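Soldering small boards at the kitchen table or the bench: tips

**Heat and tip care**

- Set the iron to 350 C for leaded solder and a bit higher for lead-free. If a joint takes more than three seconds, the tip is dirty or too small. Turning up the heat only burns off the flux.
- Tin the tip before you switch off, every time. A blob of solder left on it keeps the plating from going black.
- Brass wool cleans better than a wet sponge. I still keep a sponge around for wiping the barrel once it has cooled.
- A chisel tip does most jobs. The fine conical one that came with my Drillis station has hardly been used.

**Header pins**

Push the pins into a breadboard, set the PCB on top, and solder one pin at each end. Check that the board sits flat. If it doesn't, reheat one end and press down lightly, then do the rest. Priit Rebane uses a lump of poster putty for this and gets straight rows too, but keep putty away from anything you plan to wash in alcohol.

**Flux residue**

Use 99% isopropyl and an old toothbrush with the bristles cut short. Brush toward one edge and blot with a paper towel before it dries, or you just spread the film out thinner. Open a window. No-clean flux can stay on, though it looks bad under a bright light.

**Storing parts**

- Resistors go in coin envelopes, value written on the top edge, filed upright in a shoebox. Mine holds 154 envelopes and still closes.
- Leave chips in the tube or foil bag they came in. Sandwich bags build up static.
- Label cut tape right away. Ceramic capacitors have no markings, and 500 of them in a drawer are no use if you have to measure each one.
- Electrolytics that have sat for years should be checked with a meter before they go in a power supply.

**The table**

Work on a silicone mat. Solder splashes leave small brown marks in wood, and they don't sand out easily. For a spot that's already there, try 220 grit along the grain, then a little oil - test underneath first. Wash your hands before you eat, and wipe the surface with a damp paper towel so you aren't blowing lead dust around.
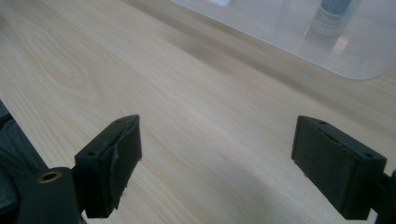 Light wood tabletop, with a plastic bin at one side.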